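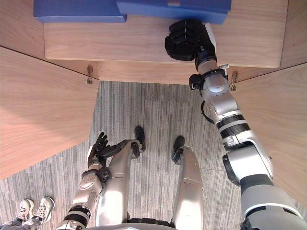 Lorente with one hand up on the wood and the other down by its leg.

Search this site Search Go

I'd been promised tea and a robot, in that order, and got the robot first. It's called Lorente, it's silver with black hands, and it lives at Nistov, the shared workshop in Ovville where I once spent a whole October failing to make a stool. The woman who started the build asked me to leave her name out of it ("my boss thinks I do pottery"), so she'll have to be the builder all the way through. Sorry about that.

I wanted to know why furniture. You've got a thing with arms and legs, surely you'd have it dancing?

"Everybody asks about dancing," she said. "I've got cupboards at home and I can't reach the back of any of them. Cupboards are what I want sorted."

So cupboards it is. The job they've set themselves is moving blue boxes in and out of a wooden unit, and it sounds dull until you've stood there willing a hand to go the right way round a door. I caught myself leaning.

"People lean," she said. "I lean. My neck's terrible."

The doors were her first big headache. A door swings at you, and a person shuffles back without thinking about it, but she had to work out every bit of that shuffle — and then work it out again for doors hinged on the other side. I asked how long that took and she pulled a face.

"We had 60 goes at it before I'd let anyone bring their mum in to watch. You want to come at the edge of the door, and you want your thumb out of the way, and the thumb's always where you don't want it."

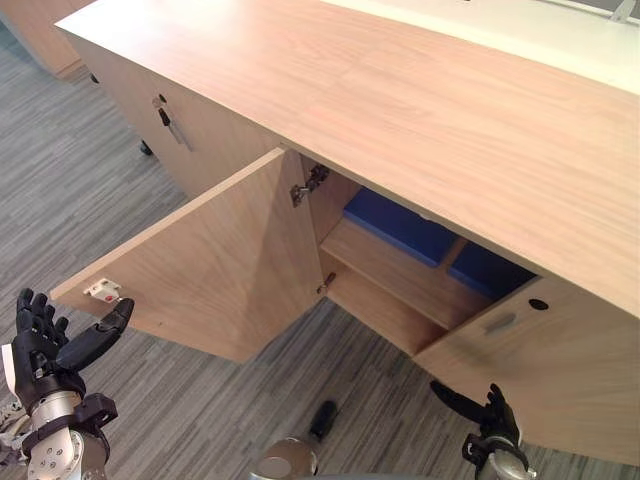 Thumbs, and what they cost

I hadn't expected to talk about thumbs for so long, but she was off. The first hand they tried had a thumb that only went in and out, a bit like a clothes peg, and it was fine for tins and hopeless for anything flat. The present ones came second-hand through a small supplier called Vondeo, and she paid 200 pounds for the pair because one of them had a stripped thread.

"Two hundred! I didn't even haggle, I just got my coat on and went."

The thread was an evening's work. The wiring was longer, and the bit she's proudest of is the joint sensing, which reads 2048 steps to a turn. I nodded at this. She could see I was only nodding, so she got hold of my wrist and turned it by the tiniest amount, and said it could feel that. Fair enough, I got it then.

She's less proud of the grip. Squeeze too hard and a box bows in the middle, too soft and it slides off, and the right amount seems to change with whatever's inside it.

"I come down from above with the big hand and try to get the other one in low as well. On a good day it looks like someone picking up a box. On a bad day it looks like me with a fitted sheet."

I asked if I could have a go at the controls. She thought about it for longer than I'd have liked, and then said yes, for 2 minutes, if I kept my elbows in.
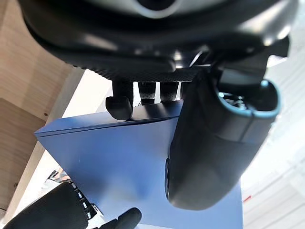
My go, and what's next

I kept my elbows in. I won't say I was good at it, but I did come away understanding the sheet remark. You think you're square on to the thing and you're miles out, and your own hands start doing little pinching movements in mid-air as if that'll help!

"You were all right," she said, quite kindly. "You went very slowly. I like slow."

Next she'd like drawers. She'd also like a better stand to park it on overnight, and somebody who knows about bearings and doesn't mind being rung up at teatime. If that's you, the workshop's open from six in the evening and she's usually in the back with the kettle on — I did get my tea in the end, two mugs of it, and she's offered to have another look at my stool.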